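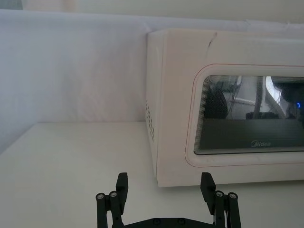 Amarachi Haruna told me I should start with standing time, as it's the part of microwave cooking that people skip and then complain about. Fair enough, I'll start there!

Standing time is the few minutes you leave food alone after the oven switches off. Heat keeps moving from the hotter parts into the cooler ones, so the food goes on cooking on the counter. A baked potato wants 5 minutes, wrapped in a clean towel. I used to cut mine open right away and wonder why the middle was chalky (I was hungry, what can I say).

How the heating works
Microwaves are radio waves, and they make the water molecules in food twist back and forth. That jiggling turns into heat. You'll often hear that the food cooks "from the inside out," and I believed it for years, but the waves only reach an inch or so into most foods. The center of a thick stew warms up mostly from the hot layer around it.

Cold spots
The waves bounce off the metal walls and overlap, strong in some places and weak in others. A turntable helps, and so does stirring halfway through. I push leftovers into a ring with a hole in the middle – rice especially – and it comes out much more even.

Power levels
On a lot of ovens, half power just means full power switched on and off in turns. Listen and you can hear the hum come and go. I use it for butter, chocolate and anything frozen.

Dishes
Glass and plain ceramic are my usual picks. Skip anything with a gold rim, it can spark! Plastic tubs vary, so look for a microwave-safe label. My old Tadari bowl has one on the base, and it holds exactly enough soup for one.

See also: Defrosting; Steaming vegetables; Reheating rice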